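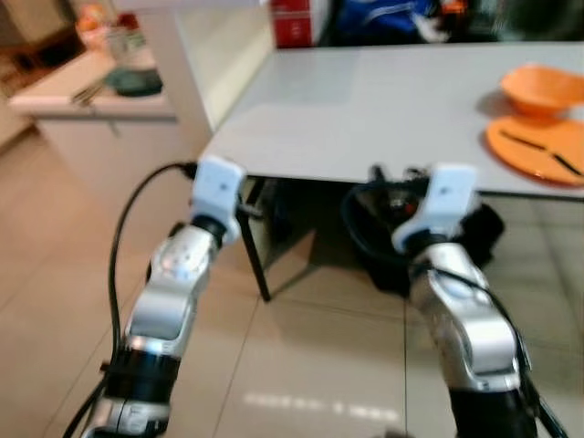
Which gas should fill the balloon for the second high-altitude flight?
Helium, as on the first flight. Hydrogen was priced and set aside because the Tulonthorpe site has no approved storage for it.

Trirmont Stratospheric Balloon Group
Minutes, flight planning meeting, March 2020

Chair: Fumiko Sugawara
Minutes: Misaki Yokoyama

1. Minutes of the February meeting
Approved with one correction: the item 4 envelope volume should read 3606 cubic meters.

2. Parachute
The Piltero canopy opened late in the second drop test. Sugawara asked for the packing sheet to be rewritten before a third test. The reserve canopy stays as fitted.

3. Telemetry
The Kikuchi transmitter held its link for 71 minutes of an 80-minute bench run. The dropout matched a low battery reading. Yokoyama will repeat the run with the new cells.

4. Payload
Mass limit remains 300 kilograms, ballast included. Requests for extra instruments are closed.

5. Launch site
Tulonthorpe confirmed for the next window. Surface wind limit unchanged. Airspace notice to be filed by Sugawara.

Actions
Packing sheet: Sugawara
Bench run: Yokoyama
Airspace notice: Sugawara

Next meeting to be set once the bench run is complete.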